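Why Does Your Shirt Stretch?

Pull on the front of a T-shirt. Go on, it's your shirt. It gets wider, you let go, and it goes more or less back to how it was. Now try the same thing with a bedsheet. The sheet just sits there, being a sheet.

Both of them may be made of cotton, so the cotton can't be the secret. What matters is the path the yarn takes.

Two ways to turn string into cloth

Most cloth is either woven or knitted.

Woven cloth is made of two sets of yarn. One set runs up and down. The other goes across, over and under, over and under, like a very patient person squeezing through a crowded movie theater. The yarns are nearly straight, and a straight yarn has no slack to give you. Bedsheets, jeans and most tablecloths are woven.

Knitted cloth is made of loops. Each loop is pulled through the loop before it, row after row. When you tug, the loops change shape and get wide and flat. When you stop, they relax again. T-shirts, socks, sweaters and polo shirts are knitted.
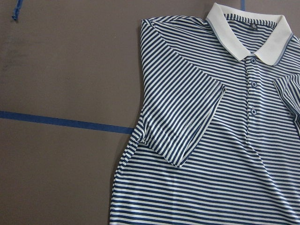

How do the stripes get in?

There are two main ways. You can print stripes on plain cloth, the way you would stamp a birthday card. Or you can change the color of the yarn while you knit. A few rows of blue, a few rows of white, back to blue, until somebody calls you for dinner.

Here is how to tell which kind you own. Turn the shirt inside out. If the stripes are just as strong on the inside, the yarn was probably colored first. If the inside looks pale and a little embarrassed, the stripes were probably printed.

A short visit to Girside

In the town of Girside there is a small knitting shop run by Bezawit Mamo. Her biggest machine is called Rainer. It is 40 years old and makes a noise like a drawer full of spoons falling down a staircase. It knits cloth in one long tube, round and round.

"Children always ask if it's faster than a grandmother," says Bezawit. "I tell them it depends on the grandmother."

Her helper, Mesfin Nigatu, checks the cloth for dropped loops. One dropped loop can slide down through the rows below it and leave a gap that looks like a ladder. Grown-ups call this a run.

Why do knits wrinkle and curl?

Lay a knitted shirt on a table and it will not go perfectly flat. The loops lean on each other, so the cloth makes soft ripples wherever it feels like it.

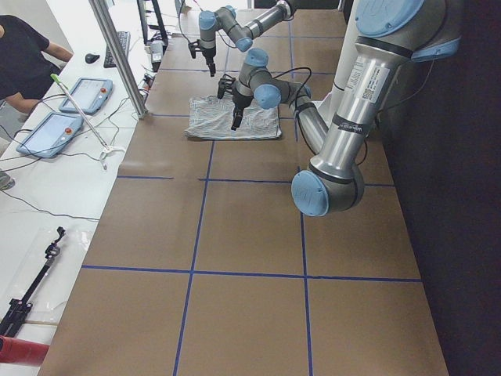
Cut edges are worse. If you snip a strip from an old T-shirt (an old one, and ask first), the edge will roll up all by itself. That happens because the front and back of the loops are different shapes, and they pull unevenly. The people who sew shirts deal with this by folding the edge over and stitching it down. Look at the bottom of your shirt and you'll find that fold, which is called a hem.

Try it yourself

You need 2 pieces of old cloth, one woven and one knitted, and a ruler. Cut each piece to the same length. Ask a friend to hold one end of the first piece against the start of the ruler while you pull the other end gently. Write down how far it goes. Do the same with the second piece, then turn both sideways and pull again. Most plain knits stretch more from side to side than they do from top to bottom.

If you have a magnifying glass, look for the loops. On the front of the knitted piece they look like rows of tiny letter Vs. On the back they look like little bumps. The woven piece will show you a grid, or slanting lines if it came from a pair of jeans.

Put the scissors back where you found them.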